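3.2 Looking after the simulated cell

The Hirvonen cell has no bolts to tighten, so it drifts in other ways. We reset the arm's base pose every 2000 episodes.

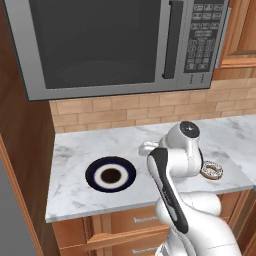
Figure 3. The kitchen cell, from two viewpoints.

Pelkonen objected that a reset only hides a bad joint limit. She was right, and we fixed two.

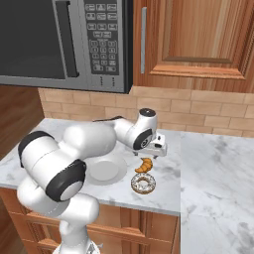
Does the gripper need retuning after a reset? Only when the finger friction has been edited, usually by one of us.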